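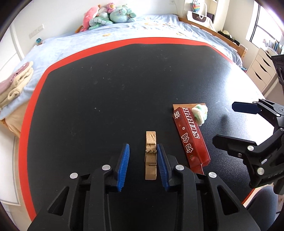 Phong Phan wrote:

> I would throw away every clothespin older than two summers and buy plastic. The wood goes gray, the spring goes rusty, and then you have a brown line on a white shirt. I lost a good tablecloth this way in March. Does anyone on the list still repair them, or am I the only one who thought about it for more than a minute?

Dear Phong, dear all,

I still repair them, so I will answer at some length. Please skip this message if you came for the discussion about drying racks.

First, the brown line. It comes from the spring and not from the wood. The clothespin touches the cloth at the jaw, but on a windy day it turns, and then the coil lies against the fabric. If the coil has started to rust, you get the mark. I take such pins out of the bag and change only the spring. The two wooden halves can live much longer than the wire.

To take a pin apart, hold it by the handle end and slide one half sideways until it comes free of the wire. Do not pull the halves away from each other, this bends the spring and it will never close well again. To put it back, lay one half flat, set the coil in the groove near the middle, and push the second half under the free end of the wire. It needs some strength in the thumb. My first ones took me several minutes each and one of them flew behind the stove, where it stayed until we moved.

For the wood: scuffs on the ends do no harm. I leave them. What I look for is a rough place inside the jaw, where a thread can catch. A small piece of fine sandpaper, folded once, goes between the jaws, and you pull it out two or three times. Wipe off the dust. I do not oil the wood. Satish Unnithan wrote here once that he uses linseed oil, and maybe he can say if it left stains, I was always afraid to try.

Gray wood I wash in warm water with a little vinegar and dry in the sun, spread out in one layer. They come back not like new, but clean enough. The springs should be off for this, or the vinegar will make them worse.

About plastic. I bought a bag of the Zomavura ones, because my sister-in-law praised them so much. They were fine for the first summer. In the second one they started to break at the handle, always in the cold mornings, and the pieces fell in the grass and I found them with the mower. My balcony gets sun from nine until late afternoon, so perhaps in a shaded yard they live longer. I do not say that they are bad for everybody.

The wooden ones I like best now are from Jotberg. The spring is a bit stiff and the jaw is wide enough for a towel folded double. For thin things — handkerchiefs, baby socks — I keep the old ones with a weak spring, which leave less of a dent.

I have roughly 133 pins in use, and I counted them only because Armindo Valente asked me how many a household of five needs. Armindo, I think you can manage with much less if you hang two shirts with one shared pin at the hem.

One question from my side. Does somebody know where to buy only springs? I take mine from pins with split wood, but the jar is almost empty. There is a seller who offers 2,000 in one box, and I would share it if a few of us want some.

With kind greetings,
Helmut Teuber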